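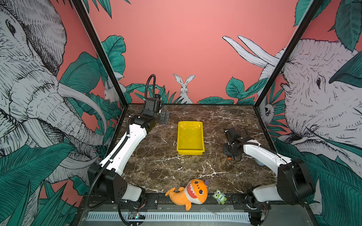 Stone Countertops: Sealing, Staining and Etching

The Wenham showroom gets more calls about dark marble than about any other surface, and most of them concern one of two problems: a stain or an etch. The two look similar from across a kitchen and are treated differently. A stain is a liquid that has soaked into the pores of the stone and changed its color. An etch is a dull spot where an acid has dissolved a thin layer of the polished surface. Sealer slows the first and has no effect on the second.

Testing the seal

Put a teaspoon of plain water on a clean part of the top and leave it for 14 minutes. Wipe it off and look at the spot from a low angle. If the stone has darkened, water is getting in and the top should be resealed. If there is no change, leave it alone. Adding sealer to stone that will not absorb it leaves a hazy film that has to be removed with solvent.

Test in more than one place. The area beside the sink and the area next to the stove wear faster than the rest. On veined stone, test once on the background color and once on a vein. Veins are often a different mineral with a different porosity, and a top can pass on one and fail on the other.

Applying sealer

The top must be dry all the way through. After a heavy cleaning, wait overnight. Work in sections no wider than you can reach without leaning on the stone. Apply a thin coat of penetrating sealer with a lint-free cloth, let it stand for the time printed on the can, and buff off everything left on the surface. Dried residue is the usual cause of streaks. Keep the room above 50 degrees if the can does not give a lower limit.

Jitomine and Arkano, the two sealers we stock, are both penetrating types. Jitomine is water based, has less odor and cures more slowly. Arkano is solvent based and needs open windows. Do not put one over the other without stripping first.

Removing a stain

Oil stains are drawn out with a poultice of baking soda and acetone mixed to the thickness of peanut butter. Spread it a quarter inch thick, cover it with plastic wrap, tape the edges and leave it for a day. Take off the plastic and let the paste dry fully before scraping it up with a plastic blade. Deep stains may take 3 rounds. For coffee or tea on light stone, use hydrogen peroxide in place of the acetone. Peroxide can lighten dark marble and should be kept off it.

Etch marks

Lemon juice, vinegar, wine and most bathroom cleaners will etch marble within minutes. Light marks on a polished top can be worked out with marble polishing powder and a damp felt pad. Marks you can feel with a fingernail need to be honed and repolished by a shop.

Shop notes

The Henríquez yard has 34 remnant pieces on the rack, most of them suited to vanities or small side tables. Remnants are sold as is, and edge work is quoted separately. A deposit of $100 holds a piece until the end of the month. Bring a paper template if the cutout is anything other than a standard oval. Templates for the April cutting schedule are due at the front desk by 4 p.m. on the last working day of March.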